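Inetti Rodholm shared table, white top
Reviewed Fri 20 July

We ordered the Rodholm to replace two old desks pushed together, and it has now had 26 working days of daily use. It cost 700 dollars with the legs and the cable strip included. Delivery was extra.

Assembly took 55 minutes with two people. The legs bolt on from underneath, and the bolts supplied were the right length, which I can't say for the Laing table we had before. You will want your own hex key, as the one in the box is soft and started to round off.

The top is plain white with a smooth finish. Keyboards and small parts stay put on it, and black cables are easy to spot.

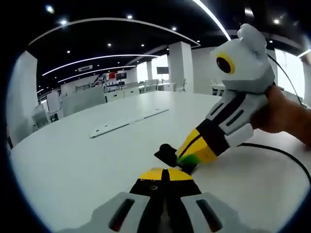 Coffee rings come off with a damp cloth if you get to them the same day. Pencil takes more work. I also found that a white keyboard nearly disappears on it, so keep that in mind if you like to leave one lying around between jobs.

The gray strip set into the top is the reason we picked this model over the Vustel. It sits flush enough that I can write across it with a pad underneath, but loose paper catches on the edge. Dust collects in it too, and a vacuum with a narrow nozzle is the only thing that gets it out.

Cables are still the weak point. Anything long ends up trailing over the surface, and Inetti doesn't supply clips. I bought a pack of 20 stick-on ones and they have held so far – no marks on the finish where I moved one.

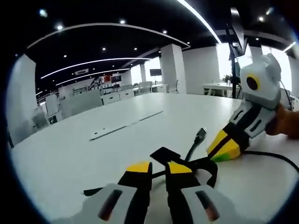

The Rodholm top in our office, with the gray strip running across it.

There is a little wobble if someone leans on a corner. Tightening the leg bolts again after the first week helped. I'd buy it again at this price, though I would ask for the matte top, due in August.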